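ok so it's budget week at my job and I need to complain about robot arms on here for a minute. bear with me 🧵

Background for new people: I do planning for a small outfit that wants an arm doing kitchen chores. Clearing up, putting food away, that kind of thing. I am the person with the spreadsheet. I don't code. I buy stuff.

Last month we had two quotes, one from Jeltley and one from Kundlow. Jeltley is cheaper up front, but the gripper is a separate line. So is the wrist mount. So is the training day!! By the time I'd added it all up the gap was 4 percent. Four!

Kundlow put everything in one price and then gave me a 27-week lead time. I read that email twice and went for a walk.

So Liesl Strebel (does our sim work, has the patience of a saint) said why don't we run the chores in simulation first and buy after. Which, yes. I moved a chunk of the hardware money over to compute and she got going on the kitchen and the eating area.

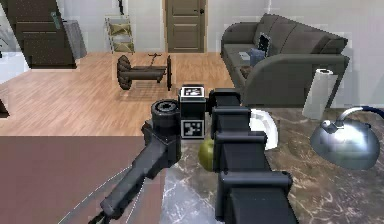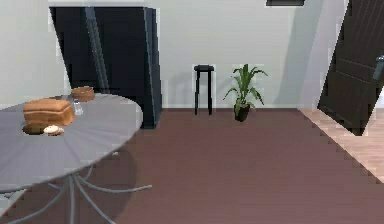
Both from the sim. Arm at the marble counter in the first one, bread on the round table in the second.

I went in thinking I'd be pricing an arm. What I'm pricing now is how the arm gets from the counter to a table. Does it ride on a base? Do we buy two? Two arms is a very short conversation with Konrad Riedl, who signs things.

A mobile base from Wieser adds 33 percent to the total. And then you need floor space to park and charge it, and a spare battery, and somebody's name on the service contract (mine, I guess).

Also floors! I had zero lines for floors. If a base has to go from one kind of flooring to another I want to know about the bump in between before I sign anything. Added a line. It says "floors???" and it has no number in it yet.

Things I'd put in the sheet on day one if I started over: spare gripper fingers, shipping both ways, a real training budget, and around 96 hours of somebody's time just for setup. I had none of that in the first draft, lol

Where we are now: renting one arm for the fall, base decision pushed to October, Liesl keeps running chores in the sim until then. Kundlow quote is good through the end of the month, so I have to be nice to them until Monday at least.

If you've bought a mobile base on a small budget, please tell me what you forgot to plan for. Replies are open, DMs too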